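# Valus planner: common questions

**Which simulator does it need?**
Valus talks to the Kröger physics server, build 655 or later. Older builds drop contact events.

**Why does the gripper stop short of the object?**
The approach offset is added twice if it is set in both the task file and the arm profile. Remove one of them.

**Can perception and control run at different rates?**
Yes. Kokel publishes poses at 5 Hz by default; the controller interpolates between the last 2. Poses with a stale time stamp are thrown away — check the log for `pose_expired`.

**What does the wrist view show?**
The gripper is always at the bottom of the view. Mask it before segmentation.

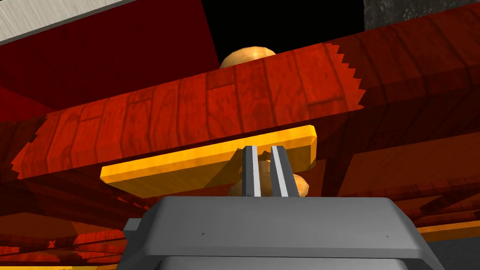
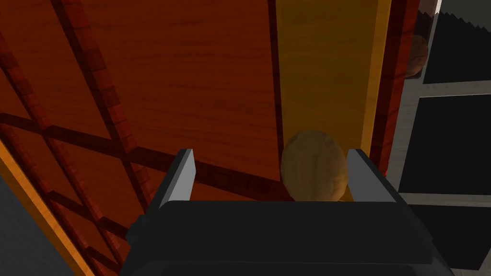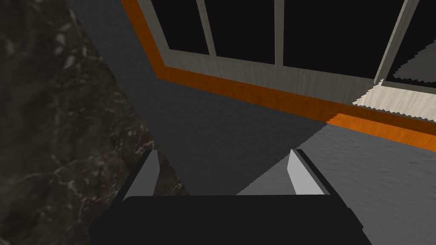

Set the mask once per gripper model and store it with the arm profile. A mask made for one model should not be reused on another, even if the fingers are the same length.

**How do I replay a failed run?**
Use `valus replay` with the run number. Runs are kept for 48 hours, then deleted unless pinned.

**Is the Fotitz exporter still supported?**
No. It was removed in May. Saved files can still be read, but not written.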